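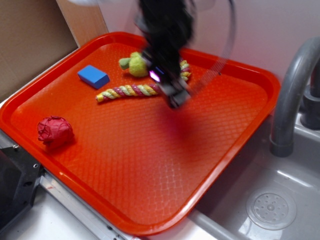

Foto: arquivo da oficina

24 de setembro de 2023

Pesquisar no diário
Buscar

Voltei a pintar! Quer dizer, voltei a sujar papel, porque pintar é uma palavra grande demais para o que aconteceu hoje à tarde. Desde agosto que eu andava a adiar, primeiro por causa do calor (a aguarela seca antes de a gente pensar), depois por causa da mudança dos armários, depois já nem me lembro. Hoje levantei-me, fiz café, pus a caixa das tintas em cima da mesa e disse a mim mesma que só me levantava dali com duas folhas cheias. Fiz 2 e meia, a meia conta.

A ideia era repetir a vista de Brillivar que estraguei no verão, aquela do alto da estrada, com a ribeira lá em baixo e a encosta a subir à direita. Na altura fiz o céu muito carregado e depois não tive coragem de escurecer o resto, ficou tudo a boiar. Desta vez comecei pela encosta. Molhei só metade do papel, deixei correr um cinzento com um bocadinho de terra de siena e fui tirando com o pincel seco onde queria as pedras. Gostei muito! O céu foi quase nada, uma lavagem e pronto. A ribeira é que continua a parecer uma estrada, e a estrada parece uma ribeira, talvez devesse trocar-lhes os nomes e assinar.

A segunda folha foi Tillenance de memória, e aí correu pior. Lembro-me lindamente da luz e não me lembro de coisa nenhuma do que lá estava. Havia um muro? Acho que havia um muro. Pus um muro. Depois achei que precisava de uma árvore para tapar o canto e a árvore comeu o muro. Vou guardá-la na mesma, no fundo da pasta, a ver se daqui a um mês lhe acho graça.

Entre uma folha e outra fui buscar o catálogo velho da exposição de paisagem que vi em Polat, o das páginas a descolar. Andava à procura de uma estampa pequenina, um vale com neblina, e claro que não estava onde eu pensava, estava na página 233, quase no fim, entre os estudos a lápis. Fiquei ali um tempo enorme a olhar. O homem faz a neblina com o próprio papel! Não há tinta nenhuma naquela zona, só as bordas muito leves a dizer onde ela acaba. Tentei copiar num retalho e saiu-me uma nódoa branca com moldura. Mas percebi uma coisa, que a borda de baixo tem de ser mais dura que a de cima, e isso já me serve para a próxima.
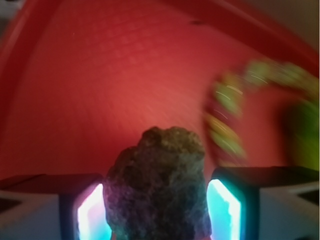

Clube de Aguarela e Paisagem de Pramuron – Secção de Diários

Contas de materiais, para não me esquecer outra vez: o bloco grande tinha 24 folhas e já vai a mais de meio, o azul ultramarino está nas últimas e o pincel redondo grosso perdeu a ponta. Vi um de pelo macio que me tentou, mas prometi que este mês gastava até 30 euros e nem mais um cêntimo, e o papel vem primeiro. O papel barato da última vez fazia borbulhas mal lhe punha água, nunca mais.

A lista do clube para a saída a Pramuron já abriu e inscrevi-me logo (da outra vez fiquei de fora por preguiça, e arrependi-me o mês inteiro). Vamos subir até à capela, ficamos lá a manhã toda e à tarde penduramos tudo numa corda para ver em conjunto. Essa parte ainda me dá um friozinho na barriga – há quem pinte tão depressa e tão bem que me apetece esconder a minha folha debaixo do casaco. Mas aprende-se imenso, e no ano passado o meu melhor verde saiu de uma conversa dessas, uma mistura com um nadinha de vermelho que eu nunca teria experimentado sozinha.

Quero levar pouca coisa. O caderno pequeno, seis cores, dois pincéis, o frasco que fecha bem (o outro verteu-me tudo na mochila) e uma almofada para o chão. E um chapéu, que lá em cima não há sombra. Ainda estou indecisa com o cavalete, pesa imenso e acabo sempre por pintar com a prancha nos joelhos.

Agora são quase horas de jantar e tenho os dedos azuis. A folha de Brillivar está encostada à janela e de longe engana bem, até a ribeira. Amanhã vejo-a com luz de dia e decido se escureço o primeiro plano ou se a deixo em paz. Acho que vou escurecer só o canto esquerdo, com muita água.

Última atualização: há 2 dias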